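3 数据采集

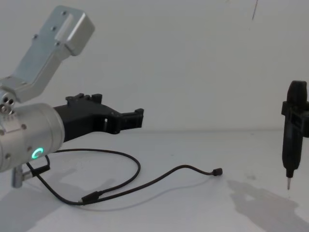
图2 双臂采集工位，胸前相机视角。左臂夹爪张开，右臂末端朝下，桌面上为一段带接头的黑色线缆。

3.1 工位与视角

采集全部在白色桌面上做，背景是白墙。选白色主要是图省事，分割容易，后面会看到这也带来了麻烦（见3.5）。两条臂从左右两侧伸入，工作区在中间。左臂装夹爪，右臂装细长的尖头工具，见图2。两边末端不对称，是有意为之：我们关心的是“一边拿、一边点”的配合，两只同样的夹爪学不到这个。

主视角取自操作员胸前佩戴的相机，不用固定架。理由：一，部署时Geseo平台的相机高度与此接近；二，操作员身体会有小幅晃动，视角自然就有变化，省去一部分人工增广。代价是外参不固定，每一段开头都要重新估一次。外参估计用的是桌沿和左臂腕部的几何特征，不另贴标定板。早期版本贴过，策略很快学会了看标定板，撤掉以后成功率掉得厉害，遂弃用。

相机画面和关节读数分别打时间戳，再离线对齐。对齐误差大的段落直接丢，不做插值补救。试过插值，接触瞬间的动作会被抹平，而接触瞬间恰恰是最想要的部分。

左臂腕部的走线也会进入画面，未作遮挡或涂抹。起初打算把机身部分全部掩掉，只留桌面，后来发现掩膜边缘在相机晃动时会闪，模型对闪烁比对机身敏感得多。原样保留。

3.2 任务定义

任务统称“线缆端部处理”，下分3个子任务：

（a）取端：夹爪接近桌面上自由的线缆端头，夹住，抬离桌面。
（b）理线：沿线缆拖动，把弯曲段大致拉直，不要求完全直。
（c）点触：左臂保持线缆，右臂尖头接近接头指定位置并轻触。

三者可以单独采，也可以连采。连采的段落长，失败率高，但对学习子任务之间的过渡很有用。单独采的段落短而整齐，容易标。最终两种都留，训练时按段落长度加权，避免长段把短段淹掉。

初始状态的随机化只动线缆，不动臂的基座。线缆由人手抛放，不按模板摆。这一点在最初的方案里没有写清楚，结果有一批数据里线缆几乎总是朝同一方向弯，操作员习惯使然。后来规定抛放后不得再用手整理，除非端头落到了两臂都够不着的地方。环形、波浪形、自交叉都算合法初态。自交叉的比例没有刻意控制。

两臂起始位姿从一个小区间里采样，高度一律在桌面以上，末端不接触任何东西，夹爪张开。段落从这一状态开始录，先录一小段静止，再进入动作。静止部分训练时大部分裁掉，留一点点，否则策略上来就动，部署时看着很吓人，也确实碰过桌子。

3.3 示教方式

示教用遥操作，主手两只，左右各一。操作员可以直接看桌面，也可以看相机回传画面，我们要求只看回传。直接看桌面时动作更快，但人会用到相机里没有的信息（比如夹爪背后的线缆走向），模型拿不到这些信息，学出来的动作没有依据。只看回传时操作员会犹豫，会先把臂挪开看一眼再回来。这类“挪开再看”的动作一开始被当成噪声清洗掉了，后来又全部加回来。加回来以后遮挡情况下的取端明显变稳。

主从映射里平移比例小于1，旋转不缩放。尖头工具一侧另加了低通，不然手抖会直接传到尖端。低通带来的迟滞操作员大概练上一会就适应了，没有再调。

每位操作员先练习，练习段不入库。没有设统一的合格线，由带教的人判断。这个做法不严格，承认。但用固定成功率做合格线试过一次，操作员会去挑容易的初态，抛线的时候手就歪了，反而更糟。

示教中允许失败后重试。夹空一次，再夹，只要最后完成就算成功段，中间的夹空不剪。纯失败段另存，标记失败类型，不进行为克隆，只用于训练后面第4节的成功判别头。

3.4 标注

标注分两层。第一层是段落级：子任务类别、成功与否、失败类型。失败类型只设5类，分别为夹空、滑脱、缠绕、点触偏离、其他。再细分过一版，标注员之间一致性太差，又并了回来。“其他”一类偏大，里面主要是操作员中途放弃和线缆被推出工作区。

第二层是关键帧：接近结束、闭合、抬离、到位、触碰。闭合与抬离可以从夹爪开度和腕部高度自动给初值，人工只改不对的。触碰没有可靠的自动信号，右臂末端不带力传感，只能看图。尖头很细，与自身阴影在画面里靠近时到底有没有碰到，标注员经常拿不准。规定如下：看不出间隙且线缆有可见位移，标“触碰”；看不出间隙但线缆不动，标“疑似”；疑似帧训练时给软标签。软标签权重在验证集上选的，对最终结果影响不大，随便取个中间值也行。

线缆本身不做逐像素标注，成本太高。只标端头和接头两类点，被挡住的标不可见，不猜位置。曾让标注员猜被挡的点，猜得五花八门，删了。

语言指令由模板加人工改写得到，每段挂2条，一条短、一条带位置描述，例如“夹起桌上的线头”和“用左边的夹爪夹起靠中间的那个线头”。位置描述一律以相机视角为准，不以机器人基座为准。早期两种混用，左右颠倒的指令混进来一批，清洗花了不少时间。还有残留的可能。

3.5 几个问题

光照与阴影。白桌面上阴影很显眼，线缆旁边总跟着一条自己的细影子，臂的影子则是大片的软边灰色。模型一度把线缆的影子当线缆去夹，夹爪落点稳定地偏向影子一侧。处理办法是换光源方向再采一批，不是靠增广。颜色抖动、亮度抖动都试了，没什么用，影子和物体的几何关系没有变。换光以后偏移基本消失。遗憾的是换光的数据主要集中在取端，理线和点触偏少，后两者的评测里仍能看到个别偏移。

桌面污渍。桌面用久了有擦痕和小斑点。开始每天擦，后来故意不擦干净。擦得太干净，模型碰到斑点会停一下，像是在犹豫，原因未细究。

黑色物体。夹爪、尖头工具、线缆、插头全是黑的。好处是和背景反差大，坏处是相互重叠时分不开，夹爪指尖盖住线缆的那几帧，基本靠前文推断。加历史帧有帮助。考虑过换浅色线缆，但Dotunby那边的实际工件就是黑线，换了没有意义。

机身走线。左臂腕部自带的线与任务线缆同色，有时还会垂到桌面上，外观上很难区分。指令“夹起线头”对模型来说就有歧义。我们没有把机身线束藏起来，现场多半也藏不干净。做法是在初态里保证至少有一个自由端落在可达范围，指令指向自由端，接在臂上的一侧永远不作目标。模型能学到多少，见第5节的误抓统计。

尖头安全。右臂末端朝下时离桌面不远，操作员一急就容易戳到桌子。控制层加了高度下限，点触子任务里下限临时放开一点。下限触发的段落一律打标记，不删，因为触发时命令与实际位姿不一致，训练时动作标签取实际位姿，不取命令。这一条很重要，最早取的是命令，策略学会了往桌子里压。

3.6 清洗与划分

清洗顺序：先去对齐失败的，再去画面严重模糊的，再去标注冲突未解决的。模糊主要来自操作员转身或咳嗽之类的身体动作，胸前相机避免不了。轻度模糊保留。另有一类段落，操作员身体前倾过多，工作区一半跑出画面外，这类也去掉，但阈值是手工定的，肯定有误删。

重复段落未做去重。线缆初态很难完全一样，逐段比对没有必要。

划分按操作员和采集批次同时隔离，测试集的操作员不出现在训练集中。按段随机划分会高估，同一批次里光照、桌面斑点、相机佩戴高度都几乎不变，模型可以靠这些认批次。我们两种划分都跑了，差距见附录。若只报随机划分，数字好看不少，正文不用。

测试集采集于10月，晚于全部训练批次，期间桌子挪过位置，墙面背景略有不同。没有为测试重新布置，就这么用了。

数据以Besnard格式存储，每段一个文件，图像、关节、夹爪开度、标注各占一路。转换脚本随数据给出。Clenatton旧格式不再维护，早期批次已全部转过来，转换中发现有2个字段单位不一致（度和弧度），已修正。若读者手上有旧版，请重新下载，不要自己改，容易漏。

3.7 小结与未做的事

本节的数据偏小，任务偏窄，只有一种桌面，线缆种类也少。没有覆盖人手介入的情况，也没有覆盖线缆另一端受力的情况，比如已经插在某个设备上。后一种在现场更常见，但遥操作时拉力一大就容易滑脱，操作员试了几轮以后普遍反映没法采，暂时搁置。

深度相机装过一阵，黑色线缆在深度图里断断续续，细的地方基本没有回波，于是只保留彩色图像。也许换个型号会好，没有试。

触觉同样没有。夹爪是否真的夹住，目前只能靠开度和抬离后线缆有没有跟着动来判断，滑脱初期是看不出来的。标注里“滑脱”的起始帧因此普遍偏晚，使用时请注意这点，尤其是想拿它来做滑脱预测的。

还有一个遗留：部分段落的末尾，操作员完成以后没有及时停录，臂在原地悬停较久。自动裁尾的规则会裁掉大多数，少数因为手抖超过阈值没裁掉。不影响训练，但播放的时侯会觉得很长。下一版再处理。

4 策略学习

4.1 输入与动作表示

策略输入为当前及历史彩色图像、双臂关节角、夹爪开度和一条指令。动作为两臂末端的相对位移，参考系取各自腕部，不取相机。取相机系的版本在外参估计准的时候略好，不准的时候差得多，胸前佩戴的条件下外参经常不准，所以放弃。夹爪开度作为连续量输出，不二值化，因为理线时需要半松的状态让线缆在指间滑过去。

动作按块预测，块长在两臂之间共享。曾经分开设，尖头一侧用更短的块，触碰更准，但两边节奏对不上，右臂常常在左臂还没稳住的时候就到位了。共享块长以后略慢，能接受。

4.2 成功判别头

判别头与策略共用图像编码，输入一小段画面，输出完成与否及失败类型。正样本取成功段末尾，负样本取纯失败段末尾以及成功段的中间部分。只用失败段做负样本时，判别头学到的是“臂停住了就算成功”，因为失败段里操作员放弃后很快停录，悬停较短。加入成功段中间的夹空片段以后好了很多。

“疑似”触碰的段落不参与判别头训练，评测时单独列出。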